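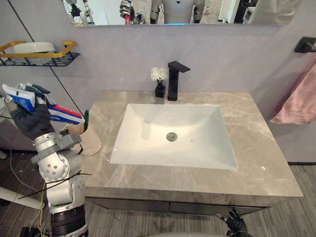

Progress report to the Brilus Fund
Project: Evening reading and writing course for adults, Gravemau
Date: 2022-12-01

Dear colleagues,

We send you the second report on the course which your fund supports since March. It covers the work of the summer and the autumn, the money spent until now, and what we wish to do in the coming months.

The learners

At the moment 65 adults are registered. Most of them work during the day, in the bakery, in the care homes or on the farms on the Adjei side of the river, so the lessons start at half past six. We had expected mainly people who learned another language first. But a good part of the group was born in Gravemau and left school early, and these learners need a different kind of help. They speak very well, and it is the spelling and the forms that stop them.

For this reason we divided the course into 4 groups in September. Two groups follow the Jumuvell workbook from the first page. The third begins in the middle of it, and the last one uses no workbook at all and brings its own papers: letters from the school, a rental contract, a driving theory book. This last group was an experiment and it has the best attendance. 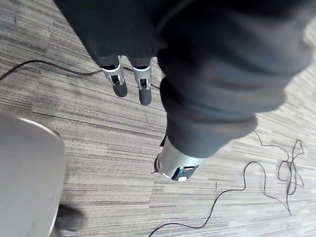 Attendance went down in October, during the apple harvest, and came back in November. We did not remove anybody from the list for missing these weeks. Next year we would like to stop the lessons during the harvest and add the same number of evenings in early summer.

Teachers and materials

One teacher left us in August for a full-time post. Her place was empty for five weeks, and the other teachers took her evenings together, which was heavy for them. The new teacher has started well. The workbooks arrived late, and volume 2 is still not complete: the answer pages are missing in the copies we received. The publisher has promised to send them -- we have asked twice.
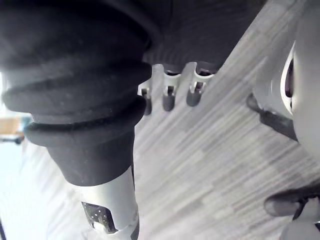

Money

From the budget line for books and paper we have spent 1211 euros. The line for teachers' travel is almost finished, as the bus was replaced by a longer route in September. We ask your permission to move a small sum from printing to travel. The total would stay the same.

Next months

The spring lessons begin in January. We want to offer a short written test to those who wish it, without any obligation. The final report will reach you after the course ends, with the full accounts.

With kind regards,
The course office, Gravemau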